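**Dunkle Ringe auf geölter Holzplatte: nachölen oder abschleifen?**

Kategorie: Möbel & Oberflächen | 2.905 Aufrufe

**spaetaufsteher_kiel**

Hallo zusammen,

im Juni habe ich eine stabverleimte Buchenplatte gekauft (Nornwood, 4 cm stark) und zweimal mit dem Hartöl von Pliltwood eingelassen, so wie es auf der Dose steht. Dazwischen lagen jeweils 12 Stunden Trockenzeit. Anfangs war alles gut, Wasser perlte ab.

Inzwischen habe ich an mehreren Stellen graublaue bis schwarze Ringe. Sie sitzen immer dort, wo über Nacht etwas aus Metall gestanden hat. Bei Gläsern und Keramik passiert nichts. Mit Spülmittel und Schwamm gehen die Ringe nicht weg, mit Radiergummi auch nicht. Einmal habe ich mit Stahlwolle gerieben, danach wurde es eher schlimmer.

Ich dachte immer, Edelstahl macht keine Flecken. Muss ich die ganze Platte abschleifen oder reicht es, die Stellen zu behandeln und nachzuölen? 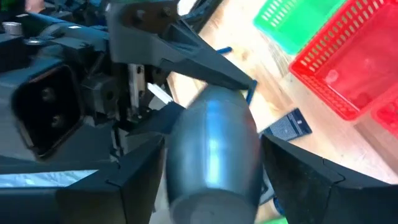 *Silbernes Metallteil, gebürstet, mit runder Kuppe*

Die Platte wird jeden Tag benutzt, ich kann sie also nicht zwei Wochen lang sperren. Lackieren möchte ich nur im Notfall.

**holzwurm_a7**

Abschleifen und Lack drauf. Öl taugt auf Arbeitsflächen nichts, hatte ich auch mal. Seit ich den Klarlack von Cladevo drauf habe, ist Ruhe.

**leimfuge**

Lack ist hier nicht nötig. Solche Flecken entstehen meistens, wenn Eisen, Feuchtigkeit und die Gerbstoffe im Holz zusammenkommen. Bei Eiche geht das sehr schnell, Buche hat deutlich weniger Gerbstoff, ganz frei davon ist sie aber auch nicht. Edelstahl selbst färbt in der Regel kaum ab. Oft ist Flugrost dran, oder der Boden des Gegenstands ist aus einem anderen Material als der Rest. Prüf mal die Unterseiten.

Die Stahlwolle war ein Fehler. Davon bleiben feine Späne in den Poren, und beim nächsten feuchten Wischen rosten sie. Also zuerst gründlich absaugen und dann mit einem Magneten im Tuch über die Fläche gehen.

Gegen die Flecken hilft Kleesalz (Oxalsäure), in warmem Wasser gelöst nach Packungsangabe. Handschuhe und Schutzbrille tragen, das Zeug ist giftig und gehört nicht in die Nähe von Lebensmitteln. Vorher die betroffene Stelle mit 120er Körnung leicht anschleifen, sonst kommt die Lösung nicht durch das Öl. Auftragen, eine Viertelstunde warten, mehrmals mit klarem Wasser nachwaschen, über Nacht trocknen lassen.

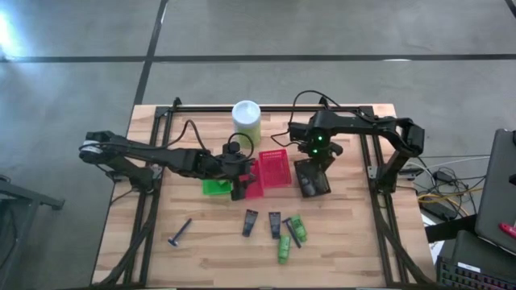

Danach mit 180er in Faserrichtung glätten und dünn nachölen. Bei stabverleimten Platten immer ganze Stäbe bearbeiten und an der Fuge aufhören, dann fällt der Übergang kaum auf. Überschüssiges Öl nach 11 Minuten abnehmen, bei mir klebt es sonst. Die öligen Lappen draußen flach ausgebreitet trocknen lassen, sie können sich selbst entzünden.

Zwei Anstriche sind für eine Arbeitsfläche außerdem knapp. Ich mache drei und frische einmal im Jahr auf.

**spaetaufsteher_kiel**

Danke, das Kleesalz habe ich bei Berchtold bekommen und am Dienstag an einem Ring ausprobiert. Der Fleck ist nahezu weg, die Stelle aber etwas heller als der Rest. Gleicht sich das wieder an?

**leimfuge**

Mit dem Öl zum größten Teil, der Rest dunkelt mit der Zeit nach.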